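Nollora Terrazzo Wall Panel

Item 2355-T. Made by Zamport for wet rooms, utility rooms and shop counters. Supplied with matching edge trims and sealant on request.

Nollora is a printed wall panel with a terrazzo pattern. It goes up over old tile, plasterboard or cement board, so in most jobs the existing wall can stay where it is. Each panel is 2,355 mm high and 1,289 mm wide. The surface is sealed at the factory and needs no wax or polish.

The print comes in 3 grounds: Off-White, Sand and Slate. Off-White has chips in black, mustard yellow, dusty pink and light blue-grey, with tiny black dots between them. The pattern has no fixed direction, so offcuts can be turned and used above doors or under windows. 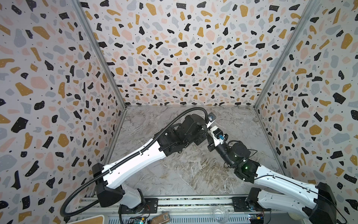
Wall Surfaces Department - product contact Lucyna Wilczyńska

Corner posts are sold separately. The silver-grey aluminum post fits inside corners and is the one most customers order. A white post is also available - allow extra time for delivery. Posts can be cut with a fine-toothed hacksaw.

Store panels flat and indoors for two days before fitting. Leave a small gap at the floor and fill it with sealant. Do not fit behind a wood stove or within 105 mm of a gas burner.

Clean with warm water and dish soap. Avoid scouring powder and anything containing bleach. Light scratches can be treated with the Medon repair stick, sold in the same three grounds.

Samples are cut to postcard size and mailed free. For trade prices and full pallets, write to Zdzisław Sadowski at the Szewczyk warehouse. Orders placed in July for the Slate ground have now shipped.

Page updated September 13, 2023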